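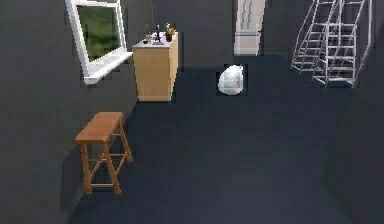
Isamu Honda replied that the frost cloth had gone on too late again, that the tomatoes in the back row were gone for good and he didn't want another season of everyone waiting on everyone else to say when. Chair noted it. Asked that we take apologies first next time.

Wiltirwood Community Garden -- minutes, general meeting, 1 October 2023

Apologies: three received, one by text during the meeting. Quorum OK.

Previous minutes: accepted with one fix. "Blood and bone" had come out as "blood and bond". Moved, seconded, carried.

1. Late frost

Discussion carried on from Isamu's remark. Lost: tomatoes (back row, all), basil, most of the zucchini on the low side. Beans hit but coming back from the base. Spuds blackened on top, leave alone, will reshoot. Top beds near the road untouched -- cold air runs down to the creek fence and sits there, same as other years.

Suggestion that nothing tender goes in the bottom beds before Cup Day. Some disagreement. Two plotholders said they'll plant when they like on their own plots and wear it. Fair enough, agreed, but shared beds to follow the later date.

Frost cloth lives in the tin trunk, not the shed rafters. Whoever hears the forecast first puts it on, no phoning round. If it's under 5 degrees at dinner time, cloth goes on. Pegs are short, please bring back any that went home in pockets.

Isamu asked that this be written down word for word so here it is: "Put it on and say sorry later."

Action: Isamu to cut the long roll into bed lengths before next cold night.

2. Water

Second tank quote in from Kelemen. Slimline, 2000 litres, with fittings but not the slab. Tileo quoted on the 4000 litre round one, cheaper per litre but won't fit between the shed and the fence without shifting the compost bays. Nobody keen on shifting the compost bays.

Asked whether the shed roof would even fill the big one. Depends on summer. Last January the existing tank was dry by the second week and we were on mains for the rest of it.

Question re the slab: could be crusher dust and pavers instead of concrete. Kelemen say OK if it's level and boxed in. Would save a fair bit. Moved that we go with the Kelemen slimline on a crusher dust base. Carried, one against (wants the big one).

Drippers in beds along the east fence are clogged again. It's the tank sediment. Needs a filter on the outlet, the sort you can unscrew and rinse. Until then flush the ends of the lines, caps just pull off.

Timer left on manual over the long weekend, ran all night. Please turn the dial back to AUTO, it's the click after OFF going clockwise.

Action: order tank. Action: price filters.

3. Soil and mulch

Last load from Sultis was poor. Bits of plastic, a lot of unbroken wood, and the beds filled with it have gone yellow. General view is it's robbing nitrogen and will come good with feeding. Chook pellets and a watering can of seaweed, then wait. Don't rip anything out yet.

Sultis have been rung twice. Offered $300 credit towards another load. Long talk on whether to take it. Against: might get the same stuff again. For: it's 300 dollars. Agreed to take the credit but as sugar cane mulch, not soil mix.

Somebody to look at the load before it's tipped this time. Driver won't wait so needs to be someone already on site.

Reminder not to mulch until the ground has warmed up and had a proper soak. Mulch over cold dry soil just keeps it cold and dry. Keep it back from the stems of the citrus, the lemon had collar rot started where it was heaped up. Has been cleared away and painted, watching it.

Action: ring Sultis, confirm credit in writing.

4. Compost bays

Bay one finished, ready to use, seive leaning on the end post. Bay two hot, leave it be. Bay three is the one to fill. The signs have faded so people are tipping into whichever's closest.

No more citrus by the bucketload please, and no bread, there are rats. Found a tunnel coming up under bay three. Going to lay mesh along the bottom when bay one is emptied and everything moves along. No baits, because of the owls and next door's dog.

Grass clippings -- dry them first or layer with cardboard. Last lot went to slime and you could smell it from the gate.

Action: new signs. Action: mesh, the fine stuff, mice go through chook wire.

5. Fruit trees

Leaf curl on both peaches and the nectarine. Too late to spray for it this year, should have been done at bud swell. Pick off the worst leaves, bin them, not compost. Feed and water. Copper to go on in winter at leaf fall and again before the buds colour up. To be put on the calendar now so it isn't missed a third time.

Apples in flower, plenty of bees. Nobody to spray anything on any plot while that's going on, even the soapy stuff, unless it's at dusk.

Netting: fine weave only, you shouldn't be able to poke a finger through. The old wide net is to go in the skip. Was raised that it's still good for peas. Not over anything birds or bats can get at, so no. Could be cut up as a climbing frame inside the greenhouse. Left it there.

Fig needs a hard prune, wait till winter.

6. Vacant plots

Two vacant. Next on the waiting list has been offered the sunny one. The other is full of couch and wants covering over summer -- black plastic, weighed down well, edges dug in. Cardboard hasn't worked, it came up through the joins.

Talk of splitting it in half for people who only want herbs and a few lettuces. Come back to this once it's clean.

7. Seedling swap

Going ahead under the big tree, or in the shed if wet. Label everything incl. variety. Last time there were a lot of "pumpkin?" and some were cucumbers. Capsicums and eggplants especially wanted after the frost. No mint unless potted.

8. Other business

Wheelbarrow tyre flat again. Solid tyre this time.

Gate latch sticks, lift and push.

Snake seen near the timber pile, likely a blue tongue by the description, but wear boots and don't put hands under things. Timber pile to be shifted off the path at next working bee.

Secateurs missing, red handles.

Isamu has spare rhubarb crowns, first in.

Meeting closed. Tea after.

Recent items
Working bee list, spring
Spraying peaches: when and with what
Minutes, August general meeting
Plot fees and key deposits
What to plant now, cool areas
Tank levels over summer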